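Weldu Cable Keeper Kit for Tabletop Robot Arms

Sold by Dirotlow. Ships in 2 days from our Sendthorpe shop.

Hi, Santosh Tomar writing, I put these kits together and I use one on my own cell, so forgive me if I go on a bit. The Cable Keeper is a set of soft straps and low-profile clips for holding the gripper cable along the outside of a small arm. I came up with it after I wore through my second cable in one winter (right at the elbow, every time!) and got tired of zip ties.

What you get
10 soft straps, wide enough for most small arms
9 snap clips for thin round cable
A strip of grip tape for shiny link tubes
A printed card with the loop sizes I use

Putting it on
Give yourself a clear half hour. Park the arm somewhere you can reach the shoulder, press the emergency stop on the pendant, and leave it pressed until you're done. Start at the gripper and work back toward the base. Leave a loose loop at the wrist and a bigger one at the elbow - bigger than you think, please. Snug the straps just enough that they won't slide when you tug them.

Then let the stop out and jog each joint slowly to the end of the range you really use, one at a time, with your free hand well away from the arm. If the cable goes tight anywhere, stop, feed some slack in from the base side and try again. I run my whole program at low speed after that before I trust it.

Looking after it
I check mine every 400 hours. Mostly I'm looking for shiny spots on the cable jacket, and for straps that have crept down toward the elbow. Wipe the link before you put a strap back, grip tape hates dust. Straps can be washed in warm soapy water, clips can't really be fixed so just swap them.

My other habit is laying out the table in taped squares, so when a pick drifts after cable work I can tell which way it went. A pot makes a good test target, big enough to forgive me and tall enough to matter.
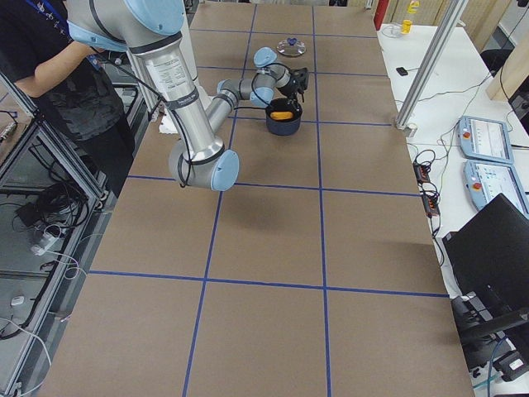
Hawi Jemal wrote in to say that the elbow loop on the card was too small for her arm once the wrist was folded all the way back, and that she ended up adding another hand's width of slack and moving one strap closer to the shoulder. She'd also like the clips in a lighter color so a cracked one shows up sooner. Good point, and I've changed the card. Lighter clips are coming in April. If you have the old card, send me a note through the shop page and I'll mail you the new one free.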